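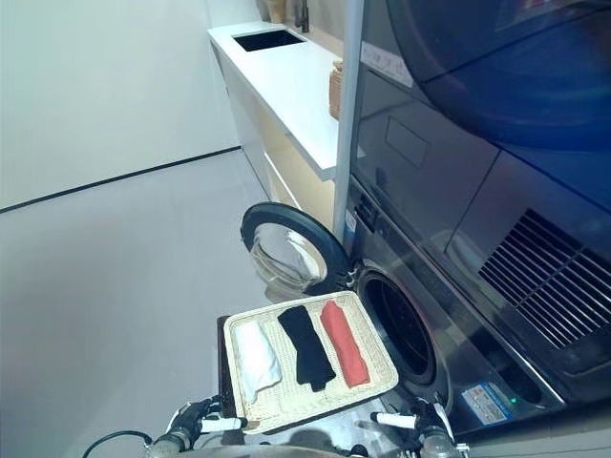

Three folded items on the wicker tray: white, black, red.

Wasela shared laundry, Comamdale
Progress report to the McKinnon fund, second period
Written by Zuzanna Kalinowski, with bits from Jaxon Carrier (building) and Raymonde Sutherland (bookings and money)
08/07/2022

Sorry this is shorter on polish than the last one. Raymonde has the full spreadsheet and will send it separately, same layout as before so you can lay them side by side.

Where we are

Open. Four months later than the plan said but open, and being used. 37 households signed up by the end of the period, against a target of 28. Most are from the flats behind the old bakery, a few from the top road, and a handful come over from Lumby on the bus with bags, which we didn't plan for and need to talk to you about (see further down).

Washers both working. Dryers: one working, one not. Drying room working well, better than the dryers if you ask the people using it. Ironing corner in use but the board is poor and wants replacing. Signage still temporary.

Building work

The floor is done. You'll remember from last time that the old screed was breaking up along the back wall and the builder wouldn't put machines on it. Whole back half taken up, new screed, falls to the drain, vinyl on top with the edges turned up the wall. Jaxon poured a bucket down it in front of the builder before he'd sign it off and it all went where it should. We lost five weeks on this altogether, two waiting for the builder and the rest waiting for it to dry out.

Drain: connected. The run under the yard was older than the drawings said and had a root in it near the gate. Cleared and lined. This was the biggest overspend, came out of contingency, there is now very little contingency left.

Electrics: new board in, separate supply for the machines, certificate is in the folder. One socket by the window is in the wrong place, it's behind the folding table and you have to crawl. We've asked for it to be moved when the electrician is back for the dryer.

Ventilation: the fan in the drying room is on a humidity switch now. At first it was on the light switch so it went off every time somebody left, and the windows ran. Fixed in an afternoon. Should have been like that from the start, it was in the spec, our mistake for not checking before we paid the stage invoice.

Hot water: no change. Machines are cold fill so the only hot tap is the sink. Fine for now.

Outside: the ramp is in and the handrail is on. The gate still sticks. Yard light not fitted, wrong bracket came, correct one on order for August.

The broken dryer

Worth its own heading as it's taken up so much time. The left hand dryer trips out part way through a long cycle. Yurii Kushnir, who looks after the machines for us on the service contract, has been out to it 3 times. First visit he cleaned the lint path and reset it. Second visit he swapped the thermostat. Third visit he took the back off and thinks it's the control board. The supplier says it should be covered but wants it tested by their own person first, and their own person covers a very big area. We've chased weekly. If nothing has happened by mid August we'd like your agreement to buy the board ourselves and argue about the refund afterwards. Yurii can fit it.

In the meantime we've turned that dryer off and put a note on it. Slots for the other one are shorter. People have grumbled, fair enough, but the drying room has taken up a lot of the slack -- the pulley airers are the single most popular thing in the building and I'd put more of them in before I'd put in another dryer. There is ceiling space for two more. Jaxon has a price.

Bookings

Started on paper, a sheet on the door. Lasted a fortnight. Names crossed out, names over other names, one evening with 3 families turning up for the same machine. Raymonde moved it to a phone line plus a simple online page and that's settled down. About a third of the households still ring and that's fine, we said from the outset there'd be a phone.

Busy times are as you'd guess, after school and early evening. Mornings are quiet. We tried a cheaper morning rate, it moved some retired people but no one who works, obviously. Will keep it going as it costs us little.

No-shows were a nuisance to begin with. Raymonde now texts the evening before. Down to hardly any.

One thing we got wrong: slot length. We set it at 2 hours thinking wash and dry. Nobody with children does one load. Most people want a long slot once a week to get everything through, and we'd cut it up for people who pop in with a bag. There is now a long slot at either end of the day and it fills up first.

Charges

Kept at the level agreed with you. The hardship rate is used more than we forecast. People tick a box, no proof asked, we think that's right and want to carry on. But it does mean income is under the line in the budget even with more households than planned, and electricity is over. Those two together are the real worry in this report, so please don't skip the next bit.

Running costs

Electricity is dearer than the figure in the bid. The tariff we priced on was withdrawn before the meter went in. Raymonde has redone the forecast on the present rate and on a worse one, both in the spreadsheet. On the present rate we get to the end of the grant with a small gap. On the worse one the gap isn't small.

What we're doing: long cycles only on request, default wash turned down to thirty, drying room pushed harder than the dryer. Réjean Lavoie from the housing office is looking at whether the roof would take panels; the landlord would own them and we'd get the daytime power. He's had one positive conversation and is waiting for a survey. I wouldn't put it in any budget yet.

Water is under forecast. Detergent under as well, we buy it in drums and people top up from the pump. One drum split in the store cupboard, very clean cupboard floor.

Lumby

The bid said Comamdale residents. Lumby had its own launderette when we wrote it and that shut in the spring. We have not turned people away and don't want to. But strictly it's outside the terms. Could you confirm in writing that it's ok, or tell us if you'd want them recorded as a seperate group? Raymonde is already keeping postcodes so it would be easy to split out.

Also asked: could we do a bag collection from Lumby once a week, drop off and return. There's plainly a need, mainly older people who can't manage the bus with wet towels in winter. We don't have a van, or anyone to drive one. Not asking for money for it in this period. Just flagging it as it'll come up.

What people say

Short feedback cards by the door. We left the questions open this time, last time's tick boxes told us nothing. The things that come up again and again:

Being able to dry bedding. Flats have no outside space and most have damp. Several people said they'd stopped hanging washing over radiators and the bedroom wall had improved.

Somewhere to sit. There are chairs now but not enough and they're hard.

Price. Mostly good, a couple said still too much for a big family.

Opening later. We close at eight. Shift workers at the depot finish after that. Looking at one late evening a week but needs a key holder.

The radio. Half want it on, half want it off.

Complaints: one about a ruined jumper (wool, wrong programme, we've put clearer labels on the dial), one about noise through the party wall during the spin. Jaxon has put rubber mats under both washers and the neighbour says it's better. He's going back to check in August.

Staff and training

Part-time post filled at the second attempt. First round we had the advert out at the wrong time of year and got very little. She's settled in fast, knows half the customers already. Has done first aid and the machine induction with Yurii. Still to do: lone working. We've written a policy but it's thin, if you have one from another project that we could borrow from that would save time.

Behind schedule

Mending table. Not started. Sewing machine is bought and in its box.
Opening event. Put off until the yard light is up.
Leaflet in other languages. Polish and Ukrainian drafted, needs checking and laying out. Arabic not begun.
Accounts template in your new format. Raymonde only got it last week, will use it from the next period.

Next period

Get the dryer sorted one way or another.
Two more pulley airers, if you're happy for us to move money from the signage line.
New ironing board, a proper one.
Late evening trial.
Socket, gate, yard light.
Revised electricity forecast once the first full quarter's bill is in.

Decisions we need from you

Agreement to buy the control board if the supplier doesn't move.
Agreement on the airers and the signage money.
A yes or no on Lumby.
Whether the unspent training money can be carried over, it's a small sum but it'd cover the lone working course.

If it's quicker to ring, ring Raymonde for anything with a pound sign on it and Jaxon for anything with a pipe. I'm away for the first week of August and back after that. The invoices for the drain are scanned but one page came out upside down, will resend it with the spreadhseet.

Zuzanna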